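Rules first, then the robot
May 7, 2024

The safety lead at Testavell doesn't want to talk about the arms. Wants to talk about the binder. It's on the bench when I get there, 49 pages, coffee ring on the cover.

"People ask what the robot can do. I ask what it's allowed to do. Different list."

Testavell pulls apart and rebuilds old desktops. Processors, memory, power supplies. Fiddly stuff. The house rules went in last January and have been rewritten twice allready.

Rule one, no cell runs without a written risk assessment for that exact task. Not the arm, the task. "A gripper has its CE mark, great. Says nothing about what you've stuck between the fingers or where you're swinging it."

Rule two is static. Everything grounded, table included, checked at the start of every shift and signed for. Rule three, chips held by the edges only. Never the face, never the contacts.

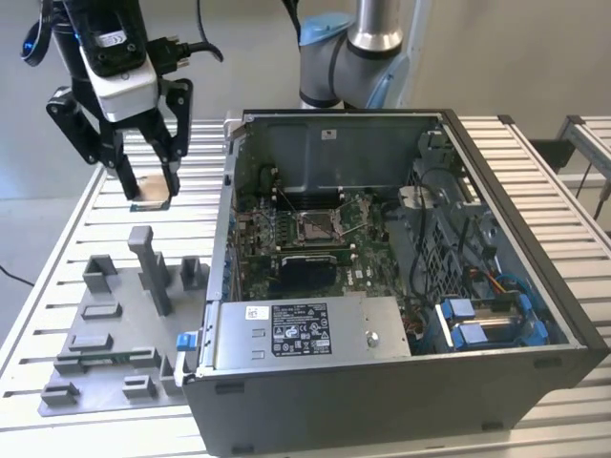

Processor held by its sides, socket levers open on the board. Dell tower on its side.

Fixtures get their own chapter. Every part has a holder, every holder has a spot, and the case gets clamped before anything moves. "If it can slide, it will. Clamp it." Grip force is capped per part and only two people can change the number.

What about speed? A shrug. Whole cell drops to 20 per cent whenever someone's inside the marked line, and full speed needs a key. The newer staff grumble. Fair enough, it's slow.

The binder borrows a lot from Cluvari, a consultancy they used early on, mostly the checklist layout. 11 items, one page, laminated. The cable check is item four and gets skipped the most. "Loose loop, arm turns, there goes your connector. We log those now."

They log everything, near misses too. After 1000 cycles a task gets reviewed from scratch, even if its never faulted.

Any rule they'd drop? Long pause. "The font size one. Dunno who wrote that."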